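4. Equipment plan and costs

Our group had 2000 euro for the whole project, and 227 of this was already promised for transport. Helju Jõgi made the first price table in July. I made the second one after we compared two suppliers, Mesier and Nenus. Mesier was cheaper for the motors, but it wanted payment before sending. Our school does not allow this, so we ordered from Nenus.

We planned two hand-held grippers and spare parts for one more. It was my mistake that I did not put small parts in the first table. 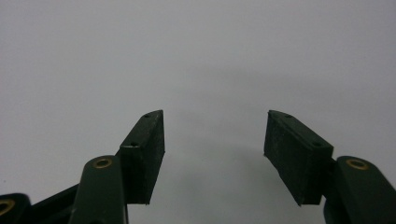
The small parts cost more than I expected. One bag of 10 bushings is 68 euro, and postage is extra. Every link arm turns on a brass bushing, and each fingertip pad has two screw holes on its slanted top, so bushings and screws must be separate lines in the budget. I also added a line for new pads. We can print them at school, but the material is not free.

Sarmīte Kairys asked if we could buy steel bushings to save money. I wrote to Nenus about it and they have not answered yet. Until then I keep the brass price in the table.

The second order will be sent after our teacher signs the list. The full table is in Appendix B.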